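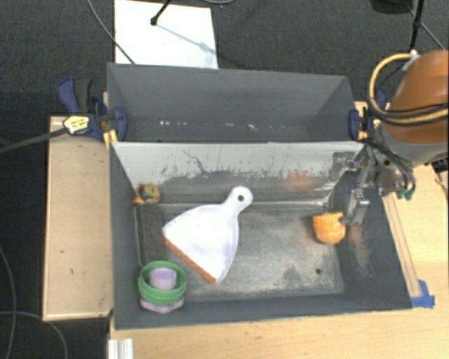 **The swap shelf is back**

Those of you who were with us in June will remember the first household swap at Dullstead, when we ran out of tables before we ran out of teapots. We're doing it again on 14 November 2025, in the long room behind the kitchen, and I am so looking forward to it – it was the nicest afternoon we had all summer, even with the rain coming in under the door!

Kitchen things and cleaning things are what people ask for most, so do please have a look at the back of your cupboards. Bowls, little cups, a dustpan you have two of (I found I had three, and I live alone with one broom), small toys the children have outgrown. Odd pieces are very welcome. Effie MacKinnon took home a single saucer last time and was delighted with it, and it now sits under her African violet.

A word about nesting. If your bowls and cups fit inside one another, please bring them that way, as it saves a great deal of room and they travel better too. A green bowl with a lilac cup tucked inside it takes up no more space than the bowl would alone, and I think it looks rather cheerful besides. Anything breakable should come wrapped in newspaper, with a note on top saying what it is.

Doors open at 12, and you can drop things off with Kumudini Weerasinghe any morning before then. She asks that everything be washed and dried first, toys included. Whatever is left at the end goes to Ewan Swanson, who has kindly offered his van again and will take it over to the shop on Ornero Street.

There will be soup – Valentyna Pavliuk's beet one, and a lentil one for those who don't care for beets – and bread if I get up early enough. Bring a bag to carry your finds home, and a mug if you'd like tea.

Ailsa Lamont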